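Textile Care and Display, Unit 6
Storing flat and rolled textiles at home and in small collections

Reading before class: the unit 5 handout on light and fading. Bring the condition form you filled in last time.

6.1 Scope

Unit 5 dealt with textiles on view. This unit deals with textiles at rest. Most household pieces spend far more of their life in a drawer, a chest or a closet than on a wall, and most of the damage we record in the Niven study set is storage damage: hard creases, rust spots, brown lines where cloth touched bare wood, and insect grazing along folds. The unit covers table linens, quilts, coverlets, shawls and woven panels. Costume is left to unit 8, where the problem of supporting a three-dimensional shape is taken up.

6.2 Fiber and weave

Identify the fiber before choosing a method. Cotton and linen tolerate rolling and light folding. Wool tolerates both but attracts moths and carpet beetles. Silk that has been weighted with metal salts splits along any fold and should lie flat if the drawer allows it. Cloth with metal thread is treated as the weakest material in the piece; the metal strip cracks when bent sharply, and the core yarn then shows through.

Weave matters as well. A loose weave with long floats snags on rough paper. A pile fabric is rolled with the pile facing out and in the direction of the nap.

6.3 Work surface

Clear a table larger than the textile. If the piece is longer than the table, work in sections and support the overhang with a second surface at the same height. Cover the top with a washed cotton sheet or clean polyethylene. Bare wood is acceptable for handling boxes and tubes, but finished and unfinished wood both give off acids, and cloth should not lie on either for long.

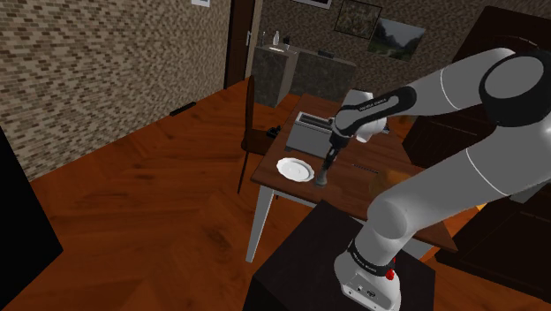
Figure 6.1. Wooden dining table, with robotic arm (computer rendering).

Remove rings, watches and lanyards. Wash and dry the hands; gloves are needed only for metal thread. No pens at the table. Notes are taken in pencil.

6.4 Rolling

Rolling is the default for any flat textile in sound condition that is wider than the longest available drawer. Use a tube at least 11 cm across. The Lotine tubes in the workroom are acid-free. Ordinary carpet tubes are not, and need a barrier layer of polyester film under the tissue.

Cut the tube so that it projects past the textile at both ends. Cover it with washed muslin or unbuffered tissue. Lay the textile face down, except for pile fabrics as noted above, and place a sheet of tissue over it. Roll along the warp, keeping the edges even. Do not pull to remove a wrinkle; unroll to that point and start again. Wrap the finished roll in muslin and tie it with wide cotton tape. Narrow string leaves a groove.

Lined pieces and quilts roll badly. The inner layer bunches while the outer layer is stretched. These are folded or stored flat.

6.5 Folding

Fold as few times as possible. Pad every fold with a loose sausage of crumpled tissue, thick enough that the cloth curves and does not crease. Refold along different lines once a year. The August check in the Forkwood exercise is a suitable time, as insects are active then and the piece has to be opened in any case.

6.6 Boxes and barriers

Buffered tissue is used for cotton and linen. Unbuffered tissue is used for silk, wool and anything of mixed or unknown fiber. The Dridomo box supplied for the exercise holds one folded coverlet or two shawls. Do not stack more than this. Closed plastic bins trap moisture and are not recommended in basements or attics.

6.7 Climate and records

Aim for a steady room on an interior wall, off the floor. A steady 55 percent relative humidity does less harm than a reading that swings between 40 and 60. Attach a tag to the outside of the roll or box so that the textile can be identified without unwrapping. The tag gives the object number, fiber, dimensions and last date opened. In the study set, numbers up to 129 are quilts and coverlets; numbers from 200 on are table linens.

Exercise

Take object 129 from its box, complete a new condition form, and repack it on fresh tissue with the folds moved. Record the old and new fold lines on the outline sheet. Hand in both sheets with the tag filled out.

Terms for review: warp, float, nap, buffered tissue, barrier layer, weighted silk.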